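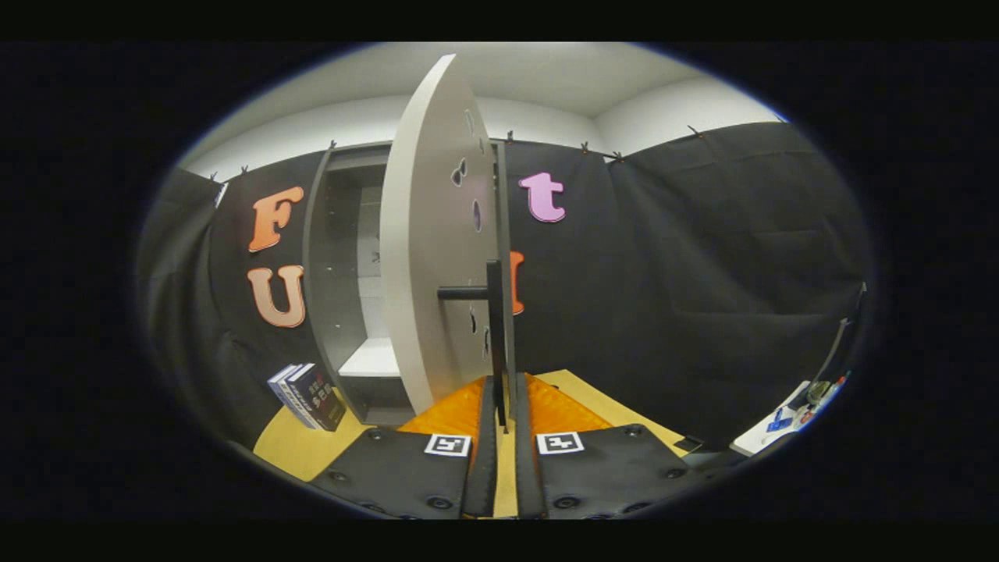 Rumell Broadcasting to Air Two-Part Interview Series With Momwood Athletics

Rumell Broadcasting has confirmed that it will carry a two-part interview program with members of the Momwood women's basketball team, beginning Saturday at 4 p.m. The interviews were recorded at the Penner Street studio in July and cover the team's withdrawal from last season's playoffs, a decision that drew wide comment at the time and on which the players have not spoken publicly until now.

The first part features the team's two senior captains. The second is given over to the coaching staff and includes questions submitted by listeners. The station received 1001 questions during the submission period, and its producers selected those that came up most often. Questions concerning the medical records of individual players were set aside at the request of the athletics office.

Under the terms agreed between the station and the team, neither party was paid for the interviews, and the team did not review the recordings before broadcast. Portions were shortened for time. The full recordings will be placed in the station archive and may be heard by appointment.

The program is sponsored by Hikutness, which also supports the station's high school sports coverage. The sponsor had no part in choosing the guests or the questions.

Members who wish to attend the live discussion following the second part should reserve a seat through the station's front desk. Admission is free to members, and each household may reserve two seats. Doors on Penner Street open half an hour before the broadcast.

A printed transcript of both parts will be mailed with the next issue of this newsletter, which has a print run of 3000. Members who prefer large type should notify the membership office before the issue goes to press.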